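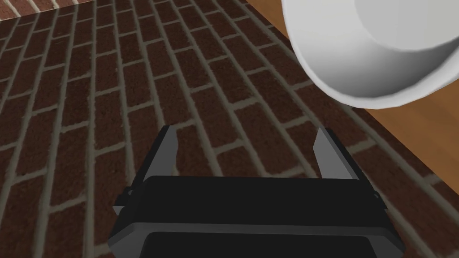

tetwood_gem
Moving to Kalbridge in June and stuck on bread. My starter doubles fine at 2 in the afternoon, then sulks all night. Do I feed it more or just wait?

plimine
Wait! Mine took ages too (I nearly binned it).
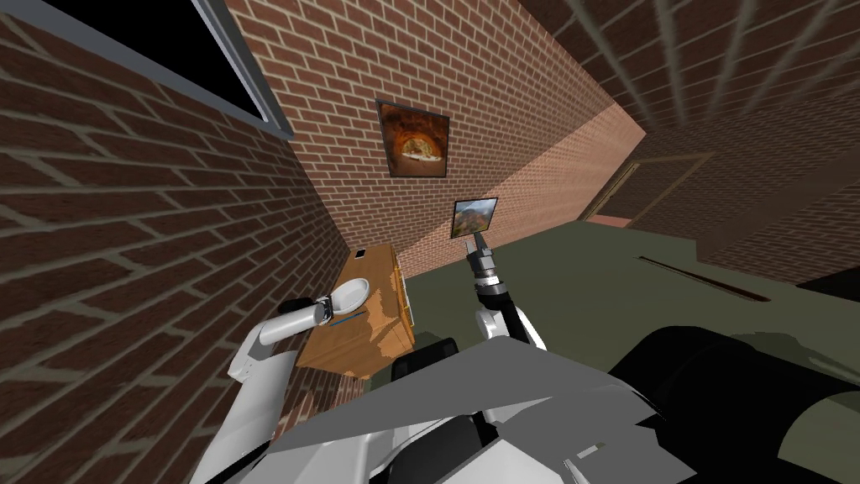 picture of a pizza or flatbread, by the look of it, on the brick wall

ackroyd105
Disagree, feed it. Waiting just makes it sour.

plimine
Sour is the point of sourdough!!

tetwood_gem
Ok, feeding tonight. I want a crust with some color on it. Gemma Sedgwick, future baker, lol 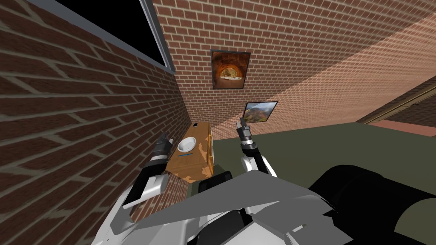
ackroyd105
Use strong flour too. Cheap stuff goes slack on me every time. And if you ever get a place with bare brick walls like those, hang your pictures before the flour gets everywhere.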